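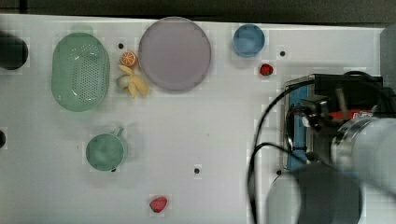 Limescale in colander holes, how to shift it??

Moved to a hard water area in February and everything in the kitchen has gone crusty. Kettle I can cope with, descaler sachet once a month, fine. It's the draining stuff that's driving me mad. Mine is a light green oval colander like the one in the photo, little round holes bunched up in the middle of the base, and every one of those holes is getting a chalky ring round it. Pasta water now takes forever to go through. Tried washing up liquid and a brush, no good, bristles too fat. Tried leaving it in hot water overnight, if anything worse. Don't have a dishwasher. Don't want to use anything harsh as salad goes in it most days, and I rinse the baby's fruit in it too.

Also does anyone know if a filter jug would help or is that only for drinking? Partner wants to get a whole softener put in, was quoted by Hotance and I nearly fell off the chair. Renting so not keen anyway.

Thanks in advance
Malathi Naidu
5th October

Gopinath Panicker

White vinegar. Cheap stuff, clear, not malt or it'll stink.

Put the plug in the sink or use a washing up bowl, colander in, one part vinegar to two parts warm water, enough to cover the holes. Leave it an hour. You should see it fizzing a bit where the scale is. Then an old toothbrush from the underneath side, that's where most of it sits. Rinse really well. If it's bad do it twice, don't just leave it in longer.

For the stubborn holes a wooden cocktail stick. Not a metal skewer, I did that on mine and scratched round all the holes and now it scales up faster than before. Rough plastic holds on to it.

NEVER mix vinegar with bleach, not even a bit left in the bowl from earlier. Gives off a nasty gas. Rinse the bowl out first if you've had bleach in it.

After that the trick is to dry it. Shake, tea towel, done. The scale is what's left when the water dries off so if you wipe the water away there's nothing to leave behind. I do mine straight after tea and only need the vinegar every couple of months now.

Hot water overnight won't do anything btw, you were soaking it in the same hard water that casued it.

Filter jug, depends. Some take out a fair bit of the scale, some are mostly for taste. Read the box. Wouldn't waste filtered water on rinsing lettuce though, cartridges cost too much.

Lakshmi Chacko

Agree with the above but citric acid is better imo, no smell. Get it in the baking aisle or online in a big bag. Dessert spoon in a bowl of warm water, stir till it's gone, 20 mins or so. Works on taps as well, wrap a wet cloth round and leave it. Keep it off marble and any natural stone, it eats into it. Ask me how I know. Vinegar does the same.

Would not get the softener in a rental. You'd need the landlord to say yes and then you leave it behind when you go. Mine said no flat out.

Subbarao Thampi

just get a new one they're 2 quid on the market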